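Surnenow Storage and Sorting Project
Progress report, October
5 November 2024
Prepared by the project office, Butby

Work in October was mostly on the returns area. The two old bins were taken out of use at the start of the month and the gray metal bin from Werkholm is now in daily use at Butby. It is large enough for the mixed small goods we receive, and the open top means items can be checked from above without emptying it.

Mixed goods are still the slowest part of the work. Toys, bottles and small containers come in together and have to be separated before they go to the shelves. We have 50 shelf boxes labeled and 8 still to do. The remaining labels are on order from Aaltonen.

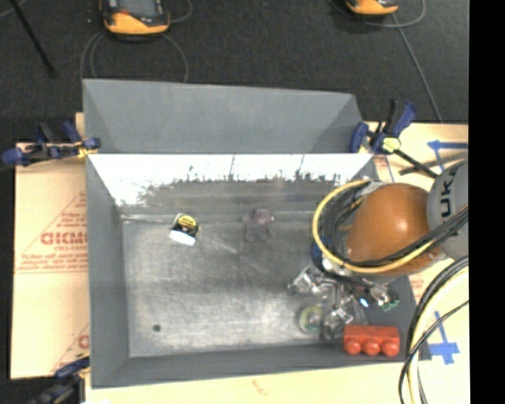 Gray bin at Butby with a small container and a plush-like toy on the floor of the bin.

The bin floor has scuffs and pale scratches, mainly near the front. This does not affect use, but we have asked Werkholm for a price on a liner. Small dark or gray items are harder to pick out against the metal, and a lighter liner should help with that as well.

Spending for the month was within budget. The only cost not in the plan was delivery of the bin, which was charged separately. We would like to move that amount from the shelving line, where there is money left over.

Planned for the next period: finish the labels, decide on the liner, and clear the backlog of soft toys. Two shelving units are still to be put up.

Surnenow project office, Butby | Contact us | © 2024 Surnenow | Back to top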